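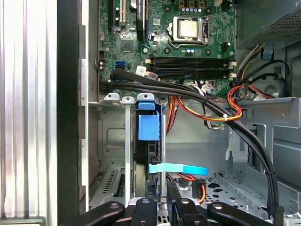 Evaluation of the Feso Gripper Kit for Computer Disassembly Tasks

Project report, Department of Mechatronics, Raltlow College
Submitted by Hendrik Potgieter
Project partner: Sterkel Refurbishing

1. Background

Sterkel Refurbishing receives used desktop computers from schools and offices and takes them apart by hand. Parts which still have a value, chiefly memory, processors and hard drives, are removed first, and the remaining case is sent on as scrap metal. The firm asked the department whether a gripper kit of the kind now sold to small workshops could take over part of this work. The Feso kit was chosen for the review as it could be fitted to the arm already installed in the department's teaching laboratory.

The kit was bought through the supplier Dijkstra at a price of 3,819 euros, including the wrist camera, the mounting plate and one set of fingers. A second set of fingers was ordered separately and arrived in November, after the first round of trials had been completed.

2. Aim of the project

The project set out to establish whether the kit is suitable for use inside an open tower case, where space is limited and where cables often lie across the parts to be reached. Three tasks were agreed with Sterkel:

Task A: releasing the latches of a memory slot and lifting out a module.
Task B: moving a cable bundle aside and holding it there.
Task C: taking hold of a hard drive in its bracket and drawing it out of the cage.

The removal of screws was left out of the project. Sterkel intends to keep this step as manual work for the time being.

3. Method

The cases were laid on their side on the work table with the side panel removed, and clamped at 2 points. The arm was guided by an operator by means of the hand controller supplied with the kit. No automatic motion was used, apart from the return to the rest position at the end of each attempt.

A total of 600 attempts was planned, divided equally among the three tasks, which gave 200 attempts for each. An attempt was recorded as successful if the part was released or moved without damage and without the operator touching the case by hand. Each attempt was ended after two minutes if it had not been completed by then. All cases were disconnected from the mains and checked by laboratory staff before use.

The operators were second-year students. Each received one afternoon of practice before taking part, and the results of the practice sessions were not included.

4. Findings

4.1 Installation and documents

The kit was simple to install. The mounting plate fitted the arm without changes, and the connection to the control computer was completed in one morning. The printed manual is clear on mechanical matters but weak on the camera settings. The section on exposure refers to a menu which does not appear in the supplied version of the software. Dijkstra answered our written question on this point and sent a corrected page.

4.2 Task A

The long fingers reached the memory slots easily in all cases where the drive cage was placed well away from the board. The latches at the ends of the slots are small, and the tip of the finger is broad in comparison. Operators often pressed on the edge of the slot when they had meant to press on the latch. The narrower tips in the second set of fingers improved matters considerably, and it is recommended that these be ordered from the outset.

4.3 Task B

Cable bundles gave the greatest difficulty. Thick cables spring back when released, and the kit has only one gripper, so that a bundle held aside cannot be kept there while another part is removed. Bundles fastened with a cable tie were easier to handle than separate wires. Thin flat cables slipped between the fingers unless they were approached from the side.

4.4 Task C

Drives in plastic brackets with a raised tab were the most suitable parts for the gripper. The tab offers a firm hold, and the colour of the bracket, where it differs from the metal of the cage, helped the operator to find it in the camera view. Drives fixed directly into the cage with screws could not be attempted.

4.5 Camera

The wrist camera gives a useful view into the case. Its main weakness is bright reflection from bare metal panels, which made nearby edges hard to judge. A matt cloth laid over the side of the case reduced this. The fingers also cover the lower part of the view, and operators had to learn to tilt the wrist before closing the gripper.

5. Recommendations to the partner

The kit may be recommended to Sterkel for the removal of drives held in plastic brackets, and, with the narrow tips, for a further trial on memory modules. It is not recommended for cable work in its present form. Before any purchase, the firm should sort its incoming cases by type of drive fixing, so that the share of suitable machines is known.

The attempt records and the corrected manual page are kept with the laboratory copy of this report.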